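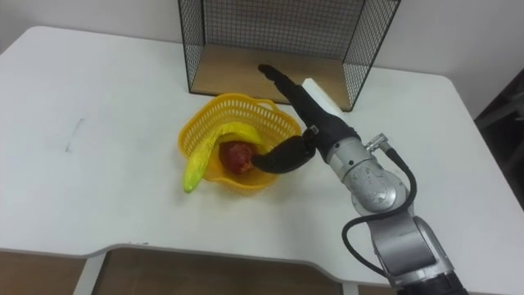
Notebook, arm bench, June 2018

Started the bench at noon. The goal for today is small: fruit out of the basket, fruit into the basket, from the table to the lower board of the mesh shelf if there is time. I write down everything also when it is boring, so the next person does not need to guess.

Arm: the one we rebuilt in February with the Winik joint boards. Zero position checked against the marks, the wrist was 2 degrees off again. Corrected in the settings file, not in the metal. I would like to open the wrist and look at the coupling, but for this I need the long hex key and it is still in the box that went to Plotenport.

Speed limit set to 37 percent. At 60 the whole table is shaking when the arm stops, and then the basket walks a little on the surface. The table is the light one with the cutout in front. It was made for a person to sit at and work, so it is comfortable for me and bad for the arm. Two sand bags on the legs would help, I think. Please do not put them on the side where the emergency stop is hanging.

The two-finger gripper is good for the apple if it comes from above with one finger between the fruit and the basket wall. If both fingers come from the same side it only pushes. The holes in the basket are a small trouble too, a fingertip can catch in them. I made the tip pads shorter by some 13 mm and rounded the corners with sandpaper. The Engebretsen pads are softer, but they leave black on everything.

The banana is a different problem. It has no good middle. With two fingers it turns around the grip point and hangs down, and then it touches the rim. For this reason I want the five-finger hand for the banana, also if it is slower and the cable is stiffer. The cable must make a free loop outside of the forearm, not between the forearm and the table. I have written this before and I write it again.
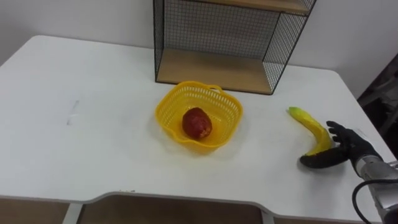 Can the hand and the gripper run with the same settings file?
They need separate files, because the hand is heavier and its tool center point sits in another place. Load the file before you switch on the motors, and move the arm slowly one time to the home position.

Grip force for the hand: begin low, raise one step at a time. The thumb should arrive first and lie on the table, then the other fingers close. Closing all together moves the banana away to the left.

Log file is limited to 1,000 lines and then it writes over the old ones. Copy it to the shared drive before lunch and before going home.

To do:
order a second connector for the wrist cable (Geltport has the angled type)
sand bags
print the spacer again, thicker wall
clean the pen mark from the table top, alcohol was not tried yet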